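We use cookies to improve your visit. By continuing to browse this site you agree to our cookie notice. Accept | Manage settings

Pollstead Surgical Skills Center to Open Evening Program in November

POLLSTEAD - The Pollstead Surgical Skills Center will open its practice rooms to surgical residents on Wednesday evenings starting in November, under a new agreement with training supplier Rarkelov.

The program is aimed at residents in smaller hospitals, who often have to fit suturing practice around long shifts. Each evening session has 40 places and runs for two hours. Travel costs will be covered by a grant from the Seneviratne Fund.

"Residents told us the daytime courses were full or clashed with their rotations," said Sylvain Cordier, director of education at the center. "An evening slot was the most common request, so we started there."

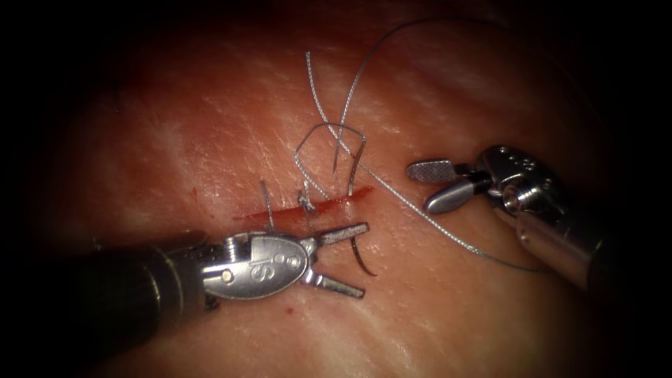

Participants will work through 4 modules: knot tying, wound closure, tissue handling and instrument care. Progress is logged in Surora, the center's online record system, and supervisors at the home hospital can see the results with the resident's permission.

The center trained 1035 people last year, most of them on weekday courses. Those courses will continue with no change to dates or fees. The evening sessions will be held in the second-floor rooms - the main entrance stays open until the last session ends.

Applications are handled by hospital education offices. Residents who are between posts can apply to the center directly. Places are given in the order that complete applications arrive, and a waiting list will be kept for each module.

Media contact: Press Office, Pollstead Surgical Skills Center

© Pollstead Surgical Skills Center. All rights reserved. | Contact | Privacy | Back to top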